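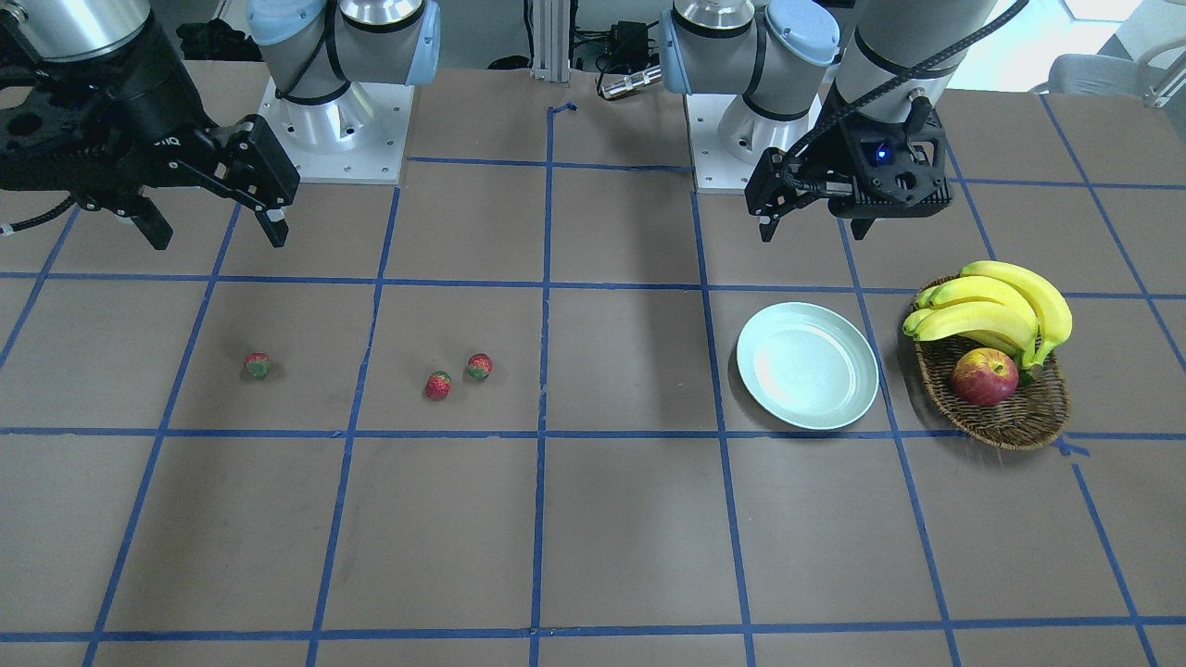

Figure 22. Strawberries, plate and basket set out on the taped table.

Section 2: Fruit Layout

This section covers marking the table and setting out the strawberry layout from the Plullach Table Activity Set. It assumes the table is already assembled and level. If it still rocks, go back to Section 1 and adjust the feet before laying any tape.

What you need

Table with a plain, wiped top
Blue marking tape, one roll
Tape measure or metre stick
Soft pencil
Shallow round plate with a raised rim
Oval woven basket
Strawberries, real or from the Lotis play food pack
Damp cloth and a dry cloth

The plate and basket supplied with the set may differ in colour from the ones in Figure 22. Any small round plate and any low basket will do, provided both sit flat and each fits on the table without crowding the other.

2.1 Preparing the tabletop

1. Clear the table completely, including anything clipped to the edges.

2. Wipe the top with the damp cloth. Use a drop of dish soap on sticky patches, then go over it again with clean water.

3. Dry the top and leave it until no damp spots show. Tape laid on a damp top lifts at the ends within a day or so.

4. Look for old tape residue. Rub it off with a little cooking oil on a paper towel, then wash the oil away with soap and water.

CAUTION: Do not use a scraper or a scouring pad on the top. Scratches hold juice and are hard to clean.

2.2 Marking the squares

The squares are large on purpose. A whole strawberry should sit well inside one with room left over, and a pair should fit in the same square without touching the tape.

1. Measure the long side of the table. The standard Bloxham top is 1,224 mm long. If yours is another size, use your own measurement in the steps that follow.

2. Find the centre of the long side and make a light pencil mark at the front and back edges.

3. Run one strip of tape from the front mark to the back mark. This is the centre line. The other strips are measured from it.

4. Mark off equal distances to the left and right of the centre line and tape those lines in the same way. If the last space at either end comes out narrow, leave it as it is.

5. Lay the strips that cross the table from side to side. Use the same spacing so that the spaces come out square. You need enough of them to give a middle row with a row on either side.

6. Press each strip down from the middle toward the ends with your thumb or the edge of the cloth.

7. Rub out any pencil that still shows.

Note: Lay each strip in one piece if you can. Where you have to join two pieces, make the join in the middle of a side and not at a crossing, where the extra thickness is easy to catch with a plate.

Note: Masking tape can be used in place of the blue tape. It is harder to see on a brown top and tends to tear when you take it up.

2.3 Preparing the strawberries

If you are using real strawberries:

1. Choose firm ones with the green tops still on. A berry that is red with a bit of green left on it is fine for this layout and keeps its shape longer than a ripe one.

2. Rinse them in cold water and pat them dry. Do not soak them.

3. Set aside any that are soft, split or leaking.

If you are using play strawberries, wipe them with a damp cloth and check that the leaves are firmly attached.

CAUTION: Real and play strawberries should not be mixed on the same table when young children are taking part. Pick one kind for the session and put the other away.

CAUTION: Check for allergies before using real fruit with a group.

2.4 Setting out the layout

Work from the same side of the table throughout. Left and right in these steps match left and right in Figure 22, with the back of the table at the top.

1. Find the middle row. Everything in this layout goes there or close to it.

2. Put one strawberry by itself in the second square from the left.

3. Put a pair of strawberries in the next square to the right. Set them close together, one a little lower and to the left, the other a little higher and to the right. The pair should end up a short distance to the left of the centre line.

4. Put the plate to the right of centre. Slide it down until its lower edge nearly meets the strip that crosses the table. Leave the plate empty.

5. Put the basket immediately to the right of the plate, with the open side up.

6. Stand back and compare the table with Figure 22. Small differences in the way a strawberry is turned do not matter. The square it sits in does.

Note: If a strawberry rolls, turn it onto its flatter side. Do not prop it up with tape or putty.

Note: The plate may overlap a tape line on a smaller table. Move it up or over a little until it sits flat. A plate resting on tape can rock when something is put on it.

2.5 Using the layout

The layout is a starting point for the activities listed in the Stesudon card pack. The ones most often used with it are:

Onto the plate. Move the strawberries to the plate, taking the single one first.
Into the basket. Move the strawberries to the basket, starting with the pair.
One and two. Put the single strawberry on the plate and the pair in the basket.
Next square. Move each strawberry one square over, in whichever direction the card gives.

Begin with "Onto the plate" if the group is new to the set. "Next square" takes longer to explain and is easier once people are used to the tape.

Put everything back as described in 2.4 before starting another card. If you are running several rounds, keep this page open at the table so that whoever resets it can check the squares.

2.6 Clearing up

1. Take the strawberries off first. Throw out real ones that have been handled a lot.

2. Wash the plate in warm soapy water and dry it.

3. Shake out the basket over a bin or sink and brush the weave with a dry brush. Do not put a woven basket in the dishwasher or leave it to soak. If juice has got into the weave, dab it with a damp cloth and let it dry somewhere airy, away from a heater.

4. Wipe the tabletop in the direction of the tape, then dry it. Wiping across the strips pulls up the edges.

The tape can stay down between sessions. Replace a strip when its ends curl or it has picked up a stain that won't wipe off. To take the tape up for good, peel it back slowly at a low angle and clean the top as in 2.1.

2.7 Common problems

The squares are not square.
Check the strips against the centre line first. If that one is crooked, the rest will follow it, and the quickest fix is to lift everything and start again from 2.2.

Tape lifts at the table edge.
Trim it slightly short of the edge, or fold it over and press it to the underside.

Strawberries leave marks on the table.
Wipe up juice as soon as you see it. A paste of baking soda and water, left for a few minutes, takes out most light stains.

The basket tips when something is dropped in.
Press gently on the base from inside to flatten it. If it still tips, use a basket with a wider bottom.

Spare tape, plates and baskets are listed under Replacement Parts on page 59.

Section revised Tuesday, February 8, 2022. Replaces the December version.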